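A gallery of the workshop at Skusdale, mostly for people who order from us and want to know where their parts get sorted. Most of the entries are notes, with one picture among them. Hwa-young Do wrote the notes on the work surfaces and Gun-woo Ji wrote the ones on bins and parts. Comments go to either of them at the usual address.

## The room

The room is on the ground floor at the back of the Skusdale building. It was a store for packing material until the Winier job came in and we needed somewhere to sort small parts without carrying them up a flight of stairs. The ceiling is low and the light is good until mid-afternoon. After that we use the overheads.

Deliveries come in through the side door. The trolleys go along the left wall, and the aisle has to stay clear as far as the sink.

## The bin and the work surfaces
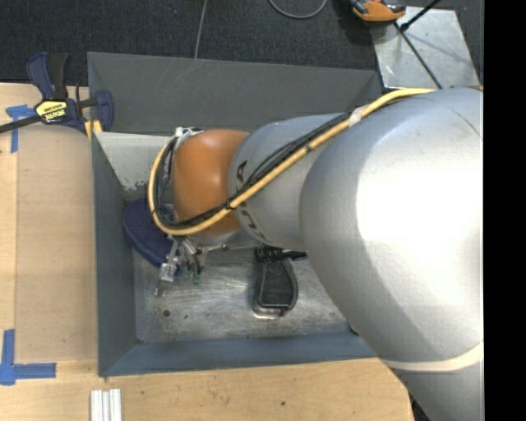 *3 min read*

Gray metal bin, open at the top, with light wooden work surfaces around it. The sides slope, so small parts slide toward the floor of the bin and don't sit up against the walls.

We tried straight-sided bins first. Parts collected in the corners and had to be dug out by hand, and the thin washers were the worst of it. The sloping kind costs more and takes up more room for what it holds. We have not gone back.

Wood was Hwa-young's choice. Metal tops were quoted by Skullus and the price was fair, but they are loud when you drop a handful of fittings on them, and the room echoes as it is. Wood also lets us screw a stop or a guide wherever we want one and move it later. The old screw holes get filled once a year, in July, when the orders slow down.

## How an order is sorted

An order from Winier is usually 500 pieces. It arrives mixed, and we sort it by type before it goes to packing. The steps are short:

- Check the delivery note against the label on the carton.
- Tip the parts into the bin a little at a time. A full carton at once makes a heap that is slow to work through.
- Sort by type into trays.
- Put anything bent or scratched in the reject tray, with a slip saying which carton it came from.
- Wipe the bin out before the next order.

The last step gets skipped more than it should. A leftover part from one order turning up in the next has cost us two complaints this year, both from Cho, and both times they were right.

## Trays

The trays are shallow and stack when empty. They do not stack when full, although people try. Each one takes around 200 of the smaller fittings before it gets awkward to lift level.

Labels go on the short side, facing out. Gun-woo prints them the evening before. If you need one during the day, write it by hand in capitals and he will replace it later.

## Cleaning and upkeep

The wooden surfaces are wiped with a damp cloth at noon and again at closing. No solvent — it lifts the finish and leaves a pale patch. There is a patch like that near the sink from the first winter, and sanding has made it smoother but no less pale.

The bin is simpler. Brush it out, then use a dry cloth. Oil from new parts builds up slowly on the sloping sides and makes small pieces stick, so once a month it gets a proper wash with dish soap and warm water. Dry it fully before it goes back into use.

Splinters are the main thing to watch for on the front edges, where sleeves and cartons rub. If you find one, put tape over it and tell Hwa-young. She keeps sandpaper in the second drawer, fine and medium.

## Questions we get

**Can I visit?** Yes, by arrangement, in the morning. Wear closed shoes. Visitors stay on the aisle side of the work surfaces.

**Do you sell the bins?** No. Ours came through Skullus, who will quote for a single one if you ask. Delivery was slow when we ordered, so leave plenty of time.

**Will you sort parts we did not buy from you?** Sometimes. Send a sample and the quantity. We turn down anything with sharp burrs, and anything that arrives loose in a bag with no list.

**What happens to rejects?** They go back with the order in a separate bag, with the slips. Cho asked us to photograph theirs first, and we now do that for any customer who wants it.

Notes on the packing side will be added to this page when the new shelves are up. The old shelves are free to anyone who can collect them from the side door before 4 p.m.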